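Unit 7: Comparing Hand-Held Grippers
Course notes, Cassim Robotics Workshop
Instructor: Mitali Gazi

Welcome back! This is my favorite unit, so bring questions.

Last time we tuned finger force on the bench arm. Now we move to hand-held grippers, which you carry yourself, one per hand, while the marker cubes on their bodies let the tracking software work out where each one is. It feels odd for a few minutes and then it's a lot of fun!

Two finger sets are on trial: the Kikard (stiff, narrow tips) and the Ovwood (softer, wider pads). Run both on the same objects and log each grasp on the sheet. Last year's group logged 200 grasps, 83 of them on thin or bendy things, and those 83 taught us the most.

Things to watch:
Keep the cube faces clear of your sleeves and forearms.
Close slowly on stems. A fast close rolls the stem sideways.
Note which hand you used. Left and right results differ more than you'd guess.
If tracking drops, stop and mark the row. Don't patch it later.

Task B, artificial flowers and a basket with perforated walls, is the one people ask to repeat. Plan your approach angle before you reach in, and try the stem as well as the blossoms.

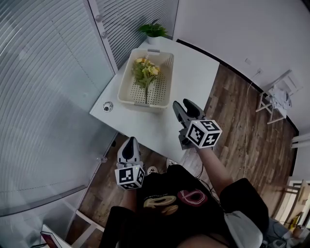
Karthik Ekanayake wrote back after trying Task B that the wide pads held the stem better for him, but he kept bumping the basket wall with them, and he'd like a column for contacts on the sheet. Good idea, it's in the September version.

Reading before Unit 8: the Revevholm notes on camera placement.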